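About Prerevum

Prerevum is a correspondence school for people who want to write about their own families and would like to still be invited to Christmas afterwards. We teach life writing by post and email, from 2 rooms above a bakery. The smell is free. The parking is not.

The school was started by Rafferty Ferreira, who had written 742 pages on his grandfather's career in drainage and wondered why his cousins kept changing the subject. Jin-sol Bae, then an editor, cut it to 60. Rafferty didn't speak to her until September, when he asked if she'd like to go halves in a business.

We've since marked 1,838 assignments, all by hand, all in green ink. Red was felt to be unkind. Several students have told us green is no better.
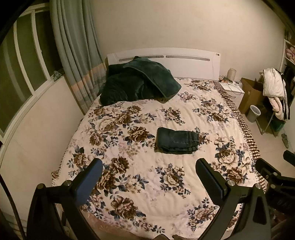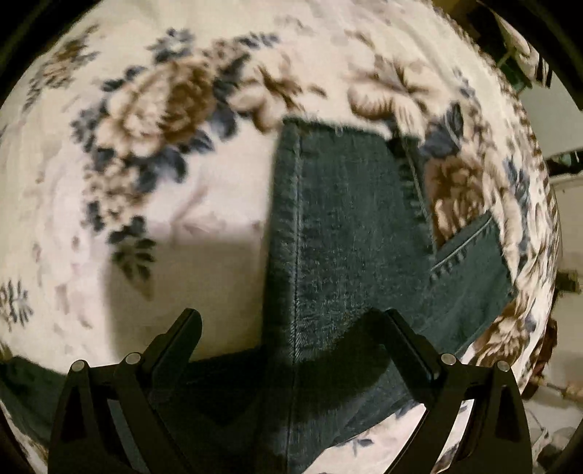 Our first unit is called Cho, after the street where we drafted it, and it bans the opening sentence "I was born". Students begin with a room they know well and stay in it for a fortnight. Most want to leave by the Tuesday. Jin-sol writes back asking for more, and she's hard to satisfy: "a floral bedspread" will come home with a note in the margin, whereas brown blooms and blue leaves on a cream ground might earn a tick. Adjectives such as "lovely" are returned to sender.

The second unit, Jina, deals with relatives, living and otherwise. It covers dialogue, old grudges and what to do when your sister remembers it differently (she will, and she'll have kept the letters). The last unit, Nullstead, is about cutting. Rafferty teaches it, on the grounds that he has suffered most.

We don't promise publication. We do promise a reply from a person, usually within the month, and our honest opinion of your prologue.

Enrolments are open all year. The office is shut on Mondays, when the bakery is too.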